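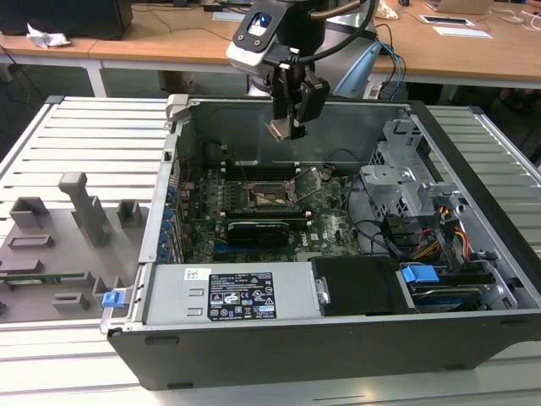

Fig. 7. Tower on its side, panel off, CPU socket open.

Section 4: Fitting the processor

This is the part of the Povska refit most people look forward to, and it's over surprisingly quickly. Read all the steps once before you pick anything up – then go back and enjoy it.

You will need: the replacement processor in its tray, a lint-free cloth, thermal paste and a good lamp.

CAUTION: Unplug the mains lead and touch bare metal on the case before you reach inside.

1. Lay the tower down with the open side facing up. You can leave the graphics card and the power supply where they are.

2. Move any slack cables away from the socket. Leave both ends plugged in.

3. Release the locking lever, swing it right back and raise the load plate. Look straight down into the socket under the lamp. If you spot a crumb or a hair, stop and turn to Section 9.

4. Hold the processor by its edges. Find the small triangle on one corner and match it to the mark on the socket, then lower it straight down. Don't slide it and don't press. When it's the right way round it settles under its own weight, and that's a lovely moment!

5. Check that it sits level on all four sides. If one side is high, lift it out and start step 4 again.

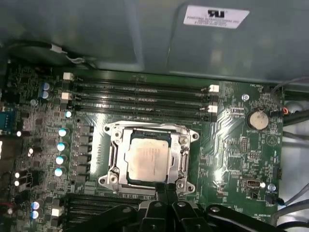

Encarnación Toledo writes that she always wipes old paste off the lid before the plate comes down, as it's much easier to get at the corners then, and that a second clean cloth is well worth having to hand. We've tried it her way on the Brekisgate bench and now do the same.

6. Wipe the lid with the cloth, working from the edges to the middle. Keep the cloth clear of the small parts round the socket.

7. Lower the load plate, then bring the lever down and hook it under its catch. It needs a firm push, and a slight creak is normal.

Note: The memory goes in later (Section 5). Empty slots give you more room for your hands, so resist the temptation to jump ahead.
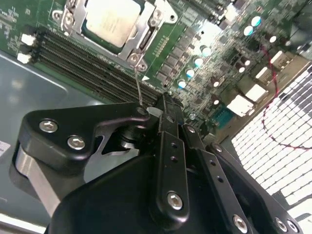 Fig. 9. Processor in its bracket, memory slots alongside.

8. Put a blob of paste the size of a small pea in the middle of the lid. The cooler will spread it for you.

9. Fit the cooler straight away, tightening its screws a little at a time in diagonal pairs. Allow roughly 50 minutes for the whole section on your first go.

CAUTION: Never switch on without the cooler, even for a quick test.

Spare cloths and paste are listed under part 953 in the Fokumach parts list. Continue with Section 5, Memory.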